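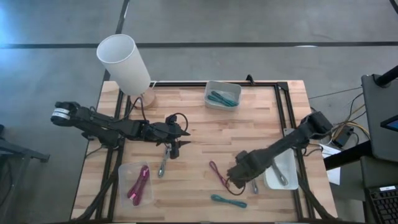
Sorting cables is dull work, and it makes a good test. A cable has no fixed shape. It can be picked up at any point along its length, it drags on whatever lies under it, and it comes to rest in a different curve each time it is put down. A program written by hand to cover every case would never be finished. The alternative is to show the machine a large number of worked examples and let it find the pattern, and most of the effort then goes into the examples.

At Gastbridge, a contract electronics firm that assembles test equipment, the examples are gathered at a single butcher-block table with a black metal frame along its edges. Two arms share the surface. Each carries a gripper, and each is driven by an operator holding a matching handset. The task list is called Pidau, and it covers two jobs: putting coloured cables into the bin that holds their own colour, and moving small hand tools to and from a white tray.

A single attempt is known as an episode. It starts when the operator presses a foot switch and ends when both grippers are back at their start positions. In between, the system stores the angle of every joint, the opening of each gripper and the view from the cameras, 30 times a second. Nothing is cleaned up by hand afterwards. An episode is kept whole or thrown away whole.

The rules for throwing away are strict on some points and loose on others. A dropped cable is allowed, provided the operator picks it up again without a person reaching in. The firm wants these recoveries, as a model trained only on smooth runs has no idea what to do once something slips. A long pause is not allowed. If the arms stand still while the operator thinks, the model learns to stand still too, and it may do so for good. In the first week this fault accounted for most of the rejected episodes. Operators are now told to settle on a plan before pressing the switch.

Layout is the other concern. Left to themselves, people put things back where they found them, and a set gathered that way teaches the model one table. Pidau deals with this by means of printed cards. Each card gives a starting position for the bins, the tray and the loose items, and there are 23 cards in the pack. A new card is drawn after every 8 episodes. Between cards the operator is asked to drop the cables from a low height instead of laying them out, so that the curves are not chosen by anyone.

A few objects belong to neither job. The table lamp is one. It is there to be left alone, and its cord is the more useful part - a dark line on pale wood that must not be taken for something to sort. Early models trained without it did well on a bare table and badly on a cluttered one.

The software that stores and checks the episodes comes from Flakow. It compares the clocks of the two arms and the cameras and flags any episode in which they drift apart. A late camera is hard to spot by eye, but it pairs each movement with a view of the moment before, and the trained gripper then closes short of its target. Flagged episodes are not repaired.

Shifts are short. An operator works for half an hour, then swaps to checking recordings, since tired hands produce wide, wandering paths. Friday afternoons are kept for running the latest model on the same table, with the same cards. The results decide which cards are drawn more often in the following week.

Tools remain the weaker half. A pair of pliers lying flat gives the fingers very little to hold, and operators differ in how they deal with it. Some tilt the tool against the wall of the tray, while others press down and close slowly. Mixing the two methods gave a model that began one and finished with the other. Gastbridge has since settled on the tilt, and the older tool episodes have been set aside.

The next set, Saengthong, will add a connector at the end of each cable and a socket to push it into. Gathering starts in August, with 6 operators.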